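Cudmont guest rooms get their bedding back

2024-10-06

The guest rooms at the Cudmont residence are nearly ready to open again, and the beds look wonderful! After a long stretch of bare mattresses and furniture pushed into hallways, the upstairs floor feels like a place where you'd want to drop your bag and stay a while.

The work began in March with the floors. Gray carpet tile, streaked in lighter and darker lines, now runs right up to the black baseboards, and the walls are a plain off-white. The honey-colored wood furniture stayed, which pleased a lot of returning guests who wrote in to ask about it.
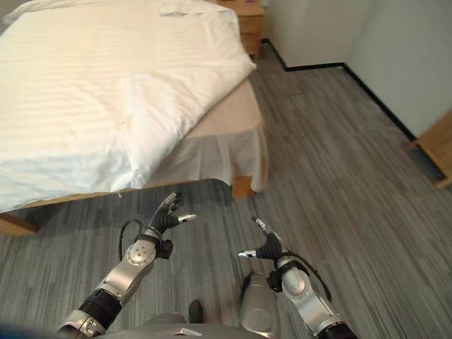 Bedding was the last big order. Sandrine Chauvin, who manages the residence, picked thick white duvets with a very faint stripe, plus beige bed skirts with a pleated lower part. "I wanted people to walk in and just fall onto it," she said. She tried 2 other sets first and sent both back (one was scratchy, the other slid off the bed all night).

The residence has 40 guest rooms, and the new bedding came to some 236 pieces, counting spares. Gwenaël Boyer spent most of a week unpacking boxes and airing duvets, and he's already a fan of the carpet tiles, too. If one gets a bad stain, it can be lifted out and swapped without touching the rest of the room.
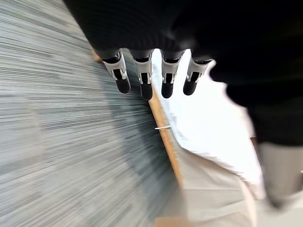

Old blankets in good shape are going to the Aguirre shelter, where Tonantzin Arellano is collecting them through the end of the month. Neighbors are welcome to add their own, as long as they're clean and folded.

Bookings for the upstairs rooms open next week at the front desk.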